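About Lamthorpe

We set up and look after small robot cells. Most of them do bench work with household goods, kitchen appliances above all, for makers and test labs who want the same knob turned the same way until something gives. We do very little else, and if you need a welding line or a warehouse you should call another shop.

The company was started by Philomena Nic Aodha after a long spell repairing cells that had been sold as needing no repair. She kept a list of the claims on those sales sheets. It still hangs by the coffee machine, and people who visit tend to read it before they shake hands with us. "Self-calibrating" is on it twice.

What we think of the machines

A two-arm table cell is a decent tool. It is also fussy, slow to set up and easily upset by somebody moving a kettle. We have heard it said that a cell like this can be running an hour after it comes out of the crate. Ours have not been. The cell we call Pirnach needed most of June before we would let a customer rely on it, and a lot of that time went into one knob.

Knobs are hard. A person finds the rim without looking, feels the detent and stops. A two-finger gripper has to be brought in on either side of the knob at the right angle, and if the panel slopes, as it does on plenty of countertop appliances, then the angle you worked out on a flat test block is no use to you. Come in too steep and a fingertip rubs the panel. Come in too shallow and you have hold of the top edge, and the grip slides off under load.
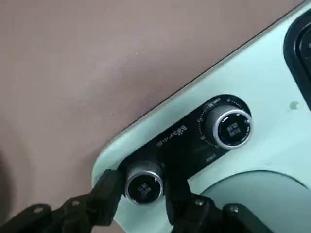 Gripper at the lower knob of a sloped control panel, wrist camera view.

We set these approaches by hand, one appliance at a time. Software can suggest a starting pose and we do use it for that, but we don't sign off on a suggestion. A technician watches the wrist camera, steps the arm in, checks both fingers, backs out and does it again. Then the appliance gets lifted off the table, put back a little crooked and the whole thing is repeated. If the cell can't cope with a little crooked, we would like to know before you do.

How a cell gets set up

Base units are bolted down first, and the bolts are checked again after the first day of running. Then come the joint zeros, the cameras and the cables, and after that the goods. We lay the table out the way it will be used, with everything on it that the job calls for. Testing with a single item in the middle of a clear table makes a nice video and tells you very little. Arms have elbows, and an elbow will find a grill lid that was left open. 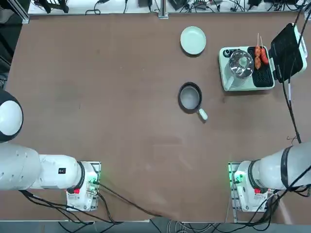

Cables get more of our attention than customers expect. In our repair log, which stands at 221 entries, a cable or a connector turns up more often than any motor. Power cords belonging to the appliances are the worst of it. They get shoved around every time somebody changes the layout, and a cord that was fine in the morning can be under a forearm by two o'clock. We check the full sweep of both arms after each change of layout, at low speed, with a hand on the stop.

Fingers come next. We look at the screws in the gripper plates every 96 hours of running time and replace the fingers at 1,000, whether or not they look worn. One customer thought this was us selling fingers. Fair question, so we left a pair on past the limit to see. They lasted to 3,290 hours and still closed, but the tips no longer met squarely and the knob tests had been drifting for a good while before anyone saw it in the numbers. We changed nothing in the schedule. He does his own fingers now, at 1,000.

Who does the work

Philomena runs the repair side and writes the quotes. Lenka Štefanec does most of the calibration and all of the camera work, and trained at the Šindelář workshop before she came to us. She is the one who will ask for your real appliances instead of drawings of them. Please send them, and send two of each if you can.

We don't have a sales team. The person who picks up the phone has probably got a hex key in the other hand and may call you back.

What we won't tell you

We won't give you a success rate for a job we haven't tried. Rates depend on the lighting, the layout and who counted, and we've seen one cell quoted at two very different figures in the same week. What you get from us is the log from your own cell, failures left in, with the settings next to each run.

We also won't tell you that a robot is the answer. Brikadberg, where we have our shop, is full of people who can turn a knob, and for a short test run a person with a clipboard is cheaper. We have sent customers away with that advice. Some came back later with longer jobs - a few never did.

Visits

You're welcome to come and watch a cell being set up. It is slow going, with long stretches of a technician staring at a fingertip. Call ahead, wear closed shoes, and leave your bag outside the taped line.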